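Learning to read a map at my age

19 Dec 2021

I have lived in this country for a long time now, and until this year I had never used a paper map for walking. In the place where I grew up we did not have such maps at home. If you wanted to go to the next village you asked somebody, and they pointed with the chin, and you went. Later I had a telephone for it, like everybody.

It was Gwilym Penry who put the idea in my head. He was my neighbour when I lived in Sernstead, and he has walked on the hills there since he was a boy. In June I went back to visit him and he proposed that we walk over to Sterinstead, 13 kilometres by the way he likes. I said yes very quickly. He gave me the map, folded so that only our part was showing, and he said I would be the one to lead.

I must confess that I held it upside down for the first part. Gwilym did not say a word. We came to a wall with a gate, and on my map there was no wall, and I turned the paper one way and then the other way. Then he asked me where the sun was. I was a little angry with him, but I have not forgotten it.

The contour lines were the most difficult thing for me. I understood the principle, because I had read it in the leaflet: each line is one height, and when the lines stand near together the ground is steep. But to understand a principle is one thing, and to look at brown lines and see a hill is another. I saw only a fingerprint. Gwilym made me stop at a stile and say aloud what would come next, "now it will go up, then flat, then down to a stream on the left side". I was wrong several times. The stream was on the right side. There was one place where I promised him it would be flat, and it was the worst climb of the day.

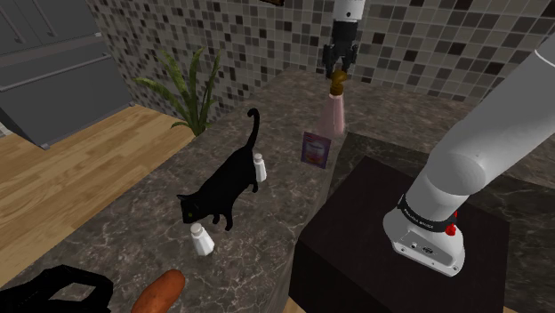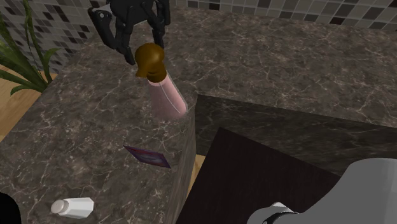
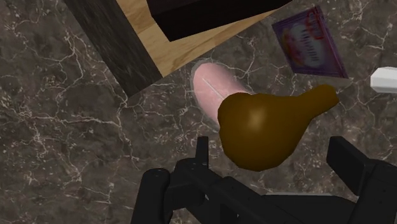

Streams are what taught me in the end. A stream always goes down, so when you find the blue lines first, the brown lines begin to make sense around them. Small ones join to bigger ones, and where they join there is nearly always a valley. Since I learned this I see it everywhere, also in stone: the pale veins on the left side of the last picture spread into branches very much like the streams above Sterinstead on my sheet, with one line going more or less straight across and others dropping down from the rest. Of course in stone there is no uphill and no downhill. On the map there is, and you can check it with the little numbers on the contours, which are printed so that the top of the number is towards the higher ground. This last detail I learned from Gwilym only after lunch, and I would have liked to have it before.

We had that lunch at a café called Demissie, in the square at Sterinstead. The owner, Etenesh Alemneh, brought us lentils and a very good flat bread, and she looked at my map and found the café on it before I did. Her husband wanted to know if we had come past the old quarry. Gwilym said yes and I said no, and both of us were sure. We put the map between the plates and it was yes. I had walked past a whole quarry while I was looking for it on the paper.

So this is my first advice, if you are also a beginner: do not look at the map all the time. Look at it when you stop. Choose the next thing you want to meet, a bridge or a corner of a wood, and then put the paper away and walk until you meet it. If you do not meet it, go back to the last place where you were certain. I have gone back many times this autumn and it never cost me more than a quarter of an hour.

My second advice is about the compass. I bought a cheap one, and then I bought a better one from Travimar after the needle of the first began to stick. For the beginning you need only one movement, which is to turn the map until its north is where the needle says. Bearings I still do slowly, with my lips moving.

In October I tried a longer walk with Gunther Reuter, who works with me. The highest point was about 2,000 feet, written as 1,838 in my notebook because I had copied the number of another hill, the one beside it. We found this out at the top, in thick cloud, when I was explaining to Gunther where we were standing. He was very polite. We sat down on our rucksacks and did it again from the beginning, first the stream, then the wall, then the steep part, and this time we agreed.

For the winter I have the next sheet to the north, still in its stiff cover. I have been opening it in the evenings and following the blue lines with a pencil that I keep the wrong way round, so as not to mark the paper. When the days are longer I want to start from Sernstead again and go the other way, towards the reservoir. Gwilym says there is a path. I have not found it yet on the sheet, but I have found the stream.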